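Call for Participants: Home Trials of the Molov Hand-Held Gripper Kit 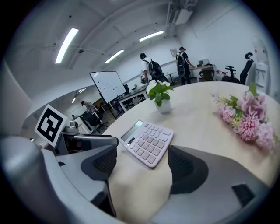 The Molov gripper at a round table, with a cloth, a calculator and flowers.

Zavis is looking for people who would like to try the Molov kit at home and tell us what they think of it. The kit is a hand-held gripper with two fingers and a camera. You hold it, you do everyday jobs with it, and the recordings are used to teach robot arms the same jobs. We have been using it in our own office for months and we love it – now we want to know how it does on kitchen counters, desks and crowded shelves that we didn't set up ourselves!

We have 56 places in this round. You don't need any background in robots, and we would be especially happy to hear from people who cook, sew, garden or fix things.

What you will do

Pick up your kit from our Testau office and stay for a short practice session (bring your own small objects if you like, the odder the better). Then record at home for three weeks, at whatever hours suit you. Folding a cloth, clearing a table, moving a flower pot, putting a calculator back in a drawer – all of that is good material. Once a week you fill in a review form covering grip, weight, comfort and anything that annoyed you. Please be blunt. The finger pads on the current version were changed after the last group complained about the old ones, and they were right.

What you get

$270 for the full three weeks, paid when the kit comes back, plus a copy of the review report with everyone's comments in it.

Who can apply

Adults aged 18 and over who live in Testau or Nyanda and have a clear table to work at. Left-handed people are very welcome, we had too few last time. Other members of your household must agree to recording in shared rooms.

How to apply

Write to Godfrey Ondieki at Zavis, Box 3122, Testau, or leave a note at the front desk before 5 p.m. on Monday. Tell us which hand you use and which jobs you would like to try first. Please mark your letter "Molov home trial".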